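The biscuit shelf, and what ended up on it

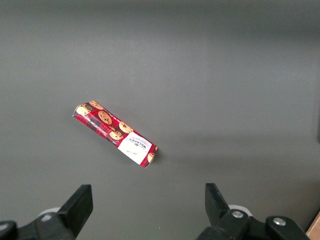
Page last changed: July, just after 9 in the evening

I have been meaning to write about the biscuit shelf for ages, and several of you have asked how the kitchen is coming along, so I'm going to do both at once and you will have to forgive me if I wander. (I always wander. My sister says she makes a pot of tea before she opens one of these.)

When we moved into the flat at Grasden, the kitchen had one proper cupboard and a sort of alcove beside the window where the previous people had kept an ironing board. I kept the ironing board there too for the first year, out of sheer lack of imagination. Then Marek Bartoš from downstairs came up to borrow a drill, stood looking at the alcove for a good while, and told me it was crying out for shelves. He was right, and he had the spare planks. We put up four of them over two evenings and the top one slopes a tiny bit to the left, but only if you go looking for it.

The second shelf down is the biscuit shelf. It was supposed to be for pasta and rice, but things find their own level in a kitchen, don't they? It's at exactly the height where your hand goes when the kettle is on.

So, the Walker's. I do love a tartan box. There's something about that red and black check that takes me straight back to my gran's sideboard, where the shortbread lived next to the good napkins and you had to be offered it, you couldn't just help yourself. This one has chocolate chip cookies all over the front and I'll admit I was swayed by them entirely. I had gone in for washing-up liquid and a bag of onions. I came home with the cookies and the onions, and we did the plates with a squirt of hand soap that night.

Silvia Šimek, whose baking I have gone on about here before, thinks bought biscuits are a bit of a cop-out. She makes a honey one with walnuts that keeps for weeks in a tin, and every time she visits she leaves a batch behind and looks meaningfully at my oven. I have tried her recipe twice. The first lot spread into a single large biscuit the shape of the tray, which we broke up and ate with ice cream, and the second lot were rather good but took me from lunch until supper. There is room on the shelf for both kinds, I say.

I've been trying to keep the shelf in some kind of order. Open packets go into the blue enamel tin I got for my birthday, unopened boxes lie flat at the back, and crackers stand at the side where they won't get crushed. Cardboard boxes are so much easier than those long crinkly packets that roll off and have to be fished out from behind the bread bin. I did buy some stacking tubs from Drikine with clip lids, and they're very nice, but the biscuits tasted faintly of tub, so now they hold lentils and birthday candles.

The other change is that I wiped everything down and lined the planks with leftover wallpaper from the hall, the pale green one with ferns. Iveta cut it for me as she has the steady hands. We used 81 drawing pins, and I know that only because it was one short of the lot and we spent ages under the table hunting for the last one. It is still at large, so please keep your slippers on if you visit!

Next up is the spice rack, which is in a shocking state. I found three jars of caraway, all open, and a paprika that has lost every bit of its colour. If anyone has a good way of labelling lids that doesn't peel off with the steam, do leave me a note underneath. Femi Babalola suggested masking tape and a laundry pen and I may well start with that.

Kettle's on, anyway. I'm off to have a cookie.

Filed under: kitchen, shelves, things with tea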